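Sterketti has moved 5 packing staff at its Trornirport site to new duties, following the introduction of paired robot arms at the sorting tables in December. The arms handle small mixed goods, among them tools and boxed crayons. 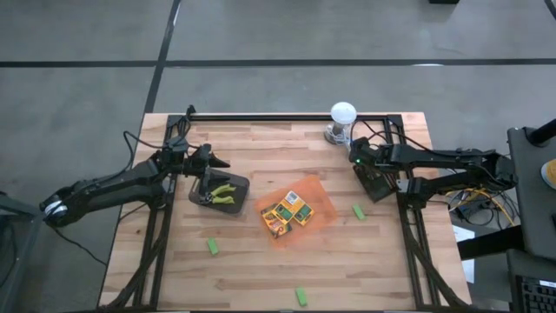 Lok-yiu Mak said the work was easier on the wrists, but that breaks now had to be agreed with whoever was covering the next table. The company has confirmed that pay grades are unchanged.

Staff remain on the floor throughout each shift.

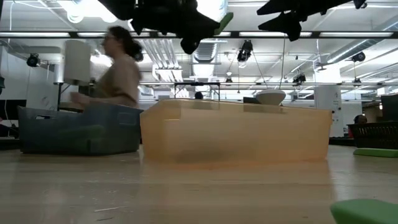

Training lasts 5 days and is open to all 700 employees.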